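Bimanual clearing project - bench notebook
April, entry started 10:40
Posted by the arm group, Cullness workshop
3 min read

Carried on with the two-arm sorting task for the student project. Aim for this session was a full set of teleoperated runs on the mixed object layout, then a first look at whether the left hand can hold an item while the right hand picks.

Joint offsets first. Left wrist had drifted since the last session, so re-zeroed both arms with the Astow script and saved the result as a new calibration file. Old file kept, renamed with suffix _b. Do not load _b on the right arm, the sign of the wrist roll is flipped in it.

Total recorded so far on this task is 559 episodes. Of those, 94 are from the new layout and the rest use blocks only. I would not mix the two sets for training yet. The blocks-only runs were taken with the old finger closing speed and the gripper traces do not line up.

Closing speed is now 42 per cent on both hands. At the old setting the fingers pushed bottles away before they had wrapped round them. Slower is better on anything that rolls. On small hard items it makes little difference except to the length of the run.

Notes on objects:

Clear bottle - depth is poor on the body, usable on the red label. Approach over the label end. The Tsolakis planner keeps proposing a grasp at the middle, where the depth map has holes, so for now the grasp point is set by hand.

Tape measure - heavy for its size and the case is slippery. Left hand holds it if the fingers go right under the casing. A pinch from above lost it several times.

Mouse - low and smooth. Needs the fingertip almost on the cloth. Watch the current on the left index finger, it climbs when the tip drags.

Water gun - long, and the mask splits it into two objects at the change of colour. Merged by hand in the labels. Whoever takes the segmentation part of the report should put a figure of this in.

Arm clearance is the main problem. With both hands working at the middle of the table the wrists come close enough to trip the Unum collision check, which stops both arms and ends the episode. Lost 25 runs to this. Margin is set per link, so it can be cut at the wrist only and left alone at the elbow. Have not changed it yet - want a second person at the stop button when we try.

Right wrist cable still needs a proper clip further up the arm. There is enough slack for the present range but not for a full roll.

To do: wrist margin test, re-export the 94 runs with corrected timestamps, write up the calibration steps for the report appendix. 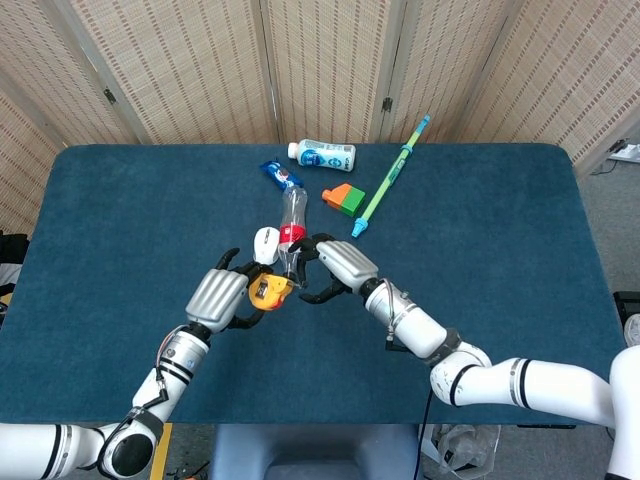 Timestamps are off by a fixed amount on the right arm only, so the fix is one line in the export script. Check it against a run with a sharp contact in it before doing the whole batch.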